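工单 641:盘子放不平,葫芦待不住
状态:已解决(附带问题一项,未解决)
提交人:Angus Mudgway
受理:Kitport 售后,Tamsin Pomare
涉及商品:Plallusier 圆盘,淡紫色;Pascu 葫芦摆件,橙色
订单尾号:2504
优先级:提交人填“高”,受理人改“普通”

问题描述(提交人填写)

在贵司买了一只圆盘和一只葫芦摆件,打算一起摆在我们 Villside 那张白桌子上。盘子放下去会晃,用手指按一下盘沿,对面那边就翘起来,松手后嗒的一声落回去。葫芦放进盘子里站不住,先慢慢转半圈,像在考虑,然后靠到盘沿上。放在盘子外面,葫芦倒是老实。
商品页上写的是“底部平整,摆放稳固”。我想知道这句话说的是盘子、葫芦,还是写这句话的人。
希望得到的处理:换一只不晃的,或者告诉我哪里不对。

处理记录

周四 9:20 Tamsin Pomare
您好,工单收到。想先请您确认几件事:盘子底下有没有撕干净的保护膜?桌子是不是平的?葫芦有没有摔过?另外麻烦补几张照片,能看到盘子和葫芦就可以,不用摆拍。

9:48 Angus Mudgway
膜撕干净了,撕了二十分钟,指甲为证。桌子平不平要看您怎么定义。葫芦没有摔过,它在我这里的全部经历就是转半圈然后靠边。
照片放在下面。 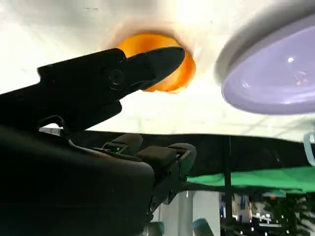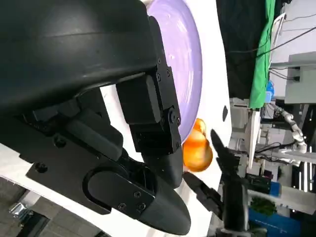
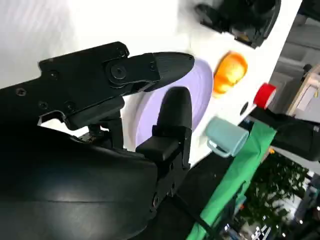 顺便说明一下,我同事至今认为那不是葫芦,是橘子。我给他看了发货单,他说发货单也可能认错。这一条不需要贵司处理。

10:05 Tamsin Pomare
照片收到,谢谢。是葫芦,您可以转告同事。
盘子晃一般是三个原因:圈足不平、台面不平,或者中间夹了东西。我们一个一个排除。请先做下面这个测试,每一步只改一样:
第一步,盘子不动地方,原地转四分之一圈,再按盘沿。看翘起来的位置是跟着盘子走,还是留在桌子的同一边。
第二步,把盘子移到离桌面孔洞远一些的地方,再按一次。
第三步,换一块您确信是平的面,比如玻璃板,再按一次。
葫芦请先拿开。

10:31 Angus Mudgway
做了。
第一步,翘的位置跟着盘子走。转四分之一圈,它也转四分之一圈,很守纪律。
第二步,远离孔洞,照晃。那个孔是桌子自带的,走线用的,我本来就怀疑它,结果冤枉了它。
第三步,我没有确信是平的面。在这个楼里工作久了,就不太有这种信心。最后用了复印机的玻璃,盘子在上面也晃,还顺手复印了一张盘底,很清楚,可以装框。

10:44 Tamsin Pomare
那基本可以排除台面了,问题在盘子这一侧。
复印件方便看一下圈足吗?正常的圈足印出来应该是一圈连续的线,粗细差不多。如果某一段断开或者变淡,对面那一段很可能偏高,或者粘了东西。

10:52 Angus Mudgway
线在大约三点钟方向变淡,差不多一个拇指宽。九点钟方向有一个黑点,我以为是复印机的。复印机的黑点是这里的老住户,我没有多想。

10:58 Tamsin Pomare
请用指甲刮一下九点钟那个位置。

11:06 Angus Mudgway
刮下来一块东西。透明,硬,半粒米那么大,闻起来像胶。
我刚才说膜撕干净了,这句话我保留。这块不是膜。

11:15 Tamsin Pomare
应该是吊牌的胶点。这批 Plallusier 的吊牌是用胶点固定在圈足上的,撕吊牌的时候,胶有时候会留下来,干了以后颜色很浅,不容易看到。
残留的部分可以这样处理:
用温水把圈足浸一会儿,水没过圈足就行,不用整只泡。
用塑料卡片的边刮,不要用刀片。釉面不怕刀片,您的手指怕。
还有黏的感觉,用棉签蘸一点酒精擦,再用清水冲。
擦干以后放回桌上,按盘沿试。
请不要用砂纸。上个月有一位顾客用 400 目的砂纸磨圈足,磨到最后盘子不晃了,桌子花了。

13:37 Angus Mudgway
午饭后操作的,所以隔得久一点。
浸了,刮了,擦了。用的是一张过期的健身房会员卡,这是它今年第一次参与任何运动。
盘子不晃了。按盘沿的四个方向都没有声音。复印机上又印了一张,圈足的线是连着的。黑点还在,这次确实是复印机的。
但是葫芦还是转。

13:50 Tamsin Pomare
盘子这边太好了。葫芦我们接着看。
请问葫芦放进盘子的时候,是放在正中间,还是偏一点?转完以后,是每次都停在盘沿的同一个方向,还是随机的?

14:12 Angus Mudgway
试了很多次,放正中间。每次都往窗户那边去。
盘子转半圈,再放,还是窗户那边。盘子再转回来,还是窗户那边。
葫芦自己换个朝向,仍然是窗户那边。我同事说橘子喜欢晒太阳。

14:20 Tamsin Pomare
既然盘子和葫芦怎么转都不影响方向,那这次应该轮到桌子了。方便的话,请用手机水平仪或者水平尺在盘子旁边量一下。

14:34 Angus Mudgway
量了。桌子朝窗户那边低。低得不多,水平尺里的气泡偏出去一条线。笔放上去不滚,杯子里的水也看不出来,就葫芦看出来了。
也就是说,早上您问我桌子是不是平的,我应该回答不是。我当时说的是“要看您怎么定义”,也不算答错。

14:41 Tamsin Pomare
不算答错。
Pascu 葫芦的底是小弧面,盘心又带一点釉,滑。台面稍微有坡度它就会走。在桌面上摩擦大一些,所以它在盘子外面站得住,跟您描述的一致。
两个办法,选一个就可以:
一是调桌脚。如果桌脚带调节螺纹,把窗户那边的升高一点,升到气泡回中。
二是在葫芦底下贴一枚防滑垫。我们可以免费寄给您一包,透明的,一包 40 枚。

14:49 Angus Mudgway
桌脚有螺纹,但是有一只已经拧不动了,可能从装上那天起就没有人拧过。上面还放着别的东西,都得搬。
我选防滑垫。一只葫芦,40 枚,请问其余 39 枚是给谁的?

14:53 Tamsin Pomare
抱歉,没有单枚包装。多出来的可以贴复印机。
地址按订单上的寄,可以吗?

14:55 Angus Mudgway
可以。收件人写我,不要写同事,他会拿去贴他的橘子。

(下一周)

10:02 Angus Mudgway
防滑垫收到。贴了一枚,葫芦放在盘子正中,从早上九点站到现在,没有动。我过一会儿就去看它一眼,这件事不必写进工时。
另外补充一个情况给后面搜到这条工单的人:贴之前把葫芦底擦一擦。我第一枚没有擦就贴,半小时后葫芦带着垫子一起去了窗户那边。第二枚擦干净再贴,才站住。

10:10 Tamsin Pomare
谢谢反馈,擦底这一步我加到葫芦的说明里。吊牌胶点的事也已经转给仓库,他们说下一批会改成挂绳。
如果没有别的问题,我就把工单关掉了。

10:16 Angus Mudgway
还有一个,不急。盘子的颜色,商品页的标题写“淡紫”,规格表写“雾灰”,发货单写“浅葡萄”。我这只看着是淡紫的。想再配一只同色的,应该按哪个名字下单?

10:25 Tamsin Pomare
这个我去问一下。

11:40 Tamsin Pomare
问到了。三个名字在系统里对应的是同一个颜色,但是“雾灰”另外还有一个真正的雾灰。请按“浅葡萄”下单,备注栏里再写一遍“淡紫”。规格表已报错,等商品组改。

11:42 Angus Mudgway
收到。备注栏限二十个字,我尽量。

工单关闭说明(受理人填写)
盘子晃动:圈足残留吊牌胶点,清除后正常,无需换货。
葫芦移位:台面向一侧略低,葫芦底部清洁后加贴防滑垫,正常。
颜色名称不一致:已转商品组,待改。
葫芦是否为橘子:不受理。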